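Sobre relógios, latência e um gripper que chegava sempre atrasado

Há já algum tempo que prometi escrever sobre o problema dos timestamps. Escrevo em português porque é a língua em que trabalho agora, e peço desde já desculpa aos leitores que encontrarem uma preposição fora do lugar. O código, felizmente, não tem preposições.

Para quem não leu os textos anteriores: estou a treinar uma política de manipulação por imitação, com dois braços e uma câmara em cada pulso. A política recebe as imagens e o estado das articulações e devolve um bloco de acções futuras. O controlador de baixo nível, a que chamei Wosora quando ainda pensava que ia ser um projecto pequeno, interpola estas acções e envia-as aos motores.

O sintoma era simples de descrever. Em simulação e na repetição das demonstrações gravadas, tudo corria bem. Com a política a comandar, os dedos fechavam tarde. O braço começava a levantar antes de haver pressão suficiente, e o objecto ficava na mesa ou vinha preso por uma ponta. Com objectos rígidos e grandes quase não se notava. Com a comida de brincar era um desastre, sobretudo na tarefa de arrumar os legumes no recipiente redondo, em que é preciso agarrar, subir, passar por cima da borda e só depois abrir.
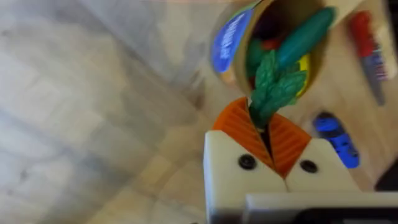 A minha primeira suspeita foi a rede neuronal, e perdi com isso quase todo o mês de julho. Aumentei os dados, mudei o tamanho do bloco de acções, retirei a normalização dos canais do gripper e voltei a pô-la. Cada mudança melhorava um pouco uma coisa e piorava outra. Devia ter desconfiado mais cedo, pois um defeito que resiste a tudo o que se faz no modelo provavelmente não está no modelo.

Quem me pôs no bom caminho foi o Thierry Hoarau, com quem partilhei gabinete quando trabalhava na Guillot. Mandei-lhe um gráfico com a abertura comandada e a abertura medida, e ele respondeu com uma única linha: "Em que relógio está o eixo horizontal?" Eu não sabia responder. Fui ler o meu próprio código e encontrei três relógios diferentes.

O primeiro era o do computador, usado para os comandos. O segundo era o do controlador dos motores, que conta a partir do momento em que é ligado. O terceiro era pior: as imagens recebiam o timestamp no momento em que saíam da fila de descodificação, e portanto não no momento da exposição. Quando o processador estava ocupado com a inferência, a fila crescia e a imagem parecia mais jovem do que era.

Medi este atraso da maneira mais primitiva possível. Pus um contador de milissegundos no monitor, apontei a câmara do pulso para ele e comparei o número visível na imagem com o timestamp gravado. Durante a gravação das demonstrações, a mediana do atraso era de 19 ms. Durante a execução da política, era de 62 ms. A política tinha aprendido com um passado curto e era depois obrigada a trabalhar com um passado mais comprido, sem que ninguém a avisasse.

Para o movimento do braço isto perdoa-se, porque as trajectórias são suaves. O fecho dos dedos é quase um degrau, e num degrau cada milissegundo se vê.

A correcção ficou em duas partes. A primeira foi passar o timestamp para o driver da câmara, logo à chegada do buffer, e converter tudo para o relógio monotónico do computador. Para os motores faço uma regressão linear entre os dois relógios numa janela deslizante, e descarto as amostras em que a ida e volta demorou demasiado. É uma técnica velha e funciona muito bem.

A segunda parte foi o alinhamento do bloco de acções. Antes, quando chegava um bloco novo, o Wosora começava a executá-lo pela primeira acção. Agora calcula a idade da observação que deu origem ao bloco, salta as acções que já pertencem ao passado e faz uma mistura curta com o bloco anterior. No canal do gripper não faço mistura nenhuma. Tinha-a ao princípio, por simetria, e era ela que transformava um fecho decidido numa espécie de hesitação.

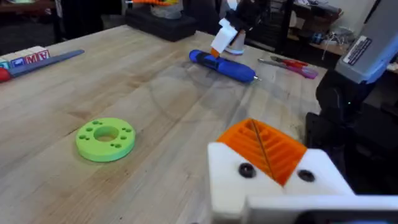

Com dois braços aparece ainda outra questão, que eu não tinha previsto. Os controladores são ligados um depois do outro e as suas derivas não são iguais. Se cada braço for alinhado apenas consigo mesmo, as passagens de um gripper para o outro ficam tortas, embora cada movimento isolado pareça correcto. Agora há um só relógio de referência e os dois braços são convertidos para ele antes de qualquer outra conta. Parece evidente quando se escreve, mas o meu código antigo fazia a conversão no fim, dentro da função que grava o ficheiro.

Voltei também a processar as gravações antigas. Das 300 demonstrações consegui recuperar a maior parte, porque tinha guardado os timestamps brutos dos motores por pura preguiça de apagar a coluna. Nas restantes faltava o início da sessão e não havia maneira segura de estimar o desvio. Deixei-as fora do treino.

A ferramenta que verifica tudo isto chama-se Hesdale e é um script sem qualquer beleza. Lê uma sessão, desenha os intervalos entre amostras de cada fonte, calcula a correlação cruzada entre a abertura comandada e a abertura medida, e recusa o ficheiro se o desvio passar de um limite. Corre automaticamente no fim de cada gravação. Já recusou duas sessões que eu teria aceitado a olho, uma delas por causa de um cabo USB ligado na porta errada do hub.

Falta resolver o caso em que a inferência demora mais do que a duração útil do bloco. Neste momento o braço mantém a última posição e espera, o que é seguro mas feio. Estou a experimentar reduzir a velocidade de execução à medida que o bloco se aproxima do fim, e os primeiros registos mostram umas oscilações no cotovelo que ainda não compreendo. Se alguém já passou por isto com interpolação cúbica, agradeço que me escreva. Os leitores de Burkville que me pediram o código do alinhamento vão recebê-lo assim que eu traduzir os comentários, que estão em três línguas diferentes.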